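Workton Neighbourhood Textile Program
Progress report to the Jarville Fund
15/07/2019

1. Activities in this period

The mending evenings have continued in Workton and started also in Viltthorpe, where the library gave us a room without charge. In total we held 19 sessions. Attendance was lower during the school holidays, but it recovered well. The Mokgethi centre asked to join the program and we are still discussing the hours with them.

2. Spending

From the grant we have used $1,104, mostly for thread, needles and the repair of two sewing machines. The cost of printing was higher than we planned, so $300 was moved from the travel line, as agreed by email.

3. Clothing and knitwear

Donated knitwear is sorted by fibre before it is washed. We received 47 jumpers, and the colour matching of wool for darning takes more time than the darning itself.

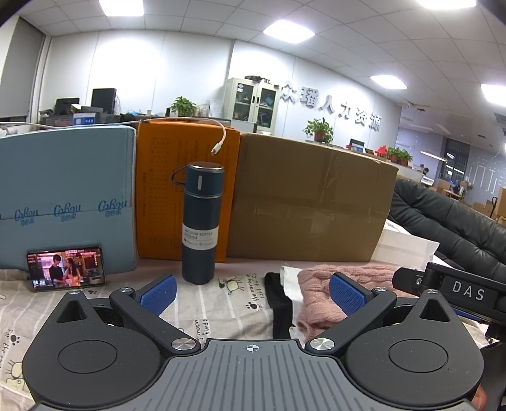
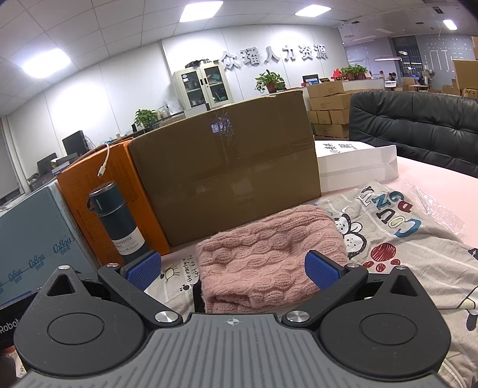 Cloth-covered table; pink cable knit in the second photo.

4. Next period

The Viltthorpe group will move to a bigger room in September. We ask kindly that the second payment arrives before this move.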